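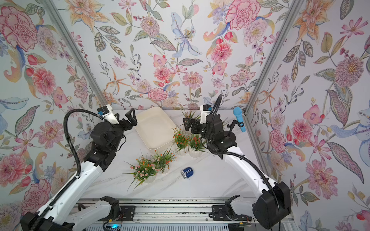 Workshop visit: the two-arm cell at Vemura
Posted in March by the site editor

The Vemura shared workshop opened its back bays to visitors from 2 pm. Entry was by gold coin and I stayed 90 minutes, most of it at the two-arm build that members call Honness.

Both arms bolt to one aluminium rail along the front of the bench, on black mounting plates. Each ends in a two-finger gripper, and the cabling runs in black corrugated conduit with enough slack to clear the joints. The top is white with a grey marble pattern. Walls on three sides are papered in a large floral print, with aluminium posts at the rear corners.

According to the build log, the rail was cut to 1217 mm from a longer offcut supplied by Kemeck. Parts to date come to $1747, excluding the arms. The members quote some 50 hours of labour, much of it spent squaring the rail to the bench.

The task list is plain pick and place: potted plants, a tray, small parts.

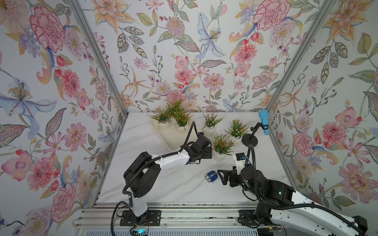 Both arms over the bench, with the five artificial plants towards the back.

Wrist calibration is still done by hand. A printed jig is planned – the drawings were pinned up in the Gowda room next door, with two hole spacings still marked as unchecked. I'd also want a proper enclosure for the control wiring before the next open day. Parking is at the rear, off the lane.

We use cookies to count visits to this site. Accept / Settings

Contact | Copyright Vemura Workshop Notes | Back to top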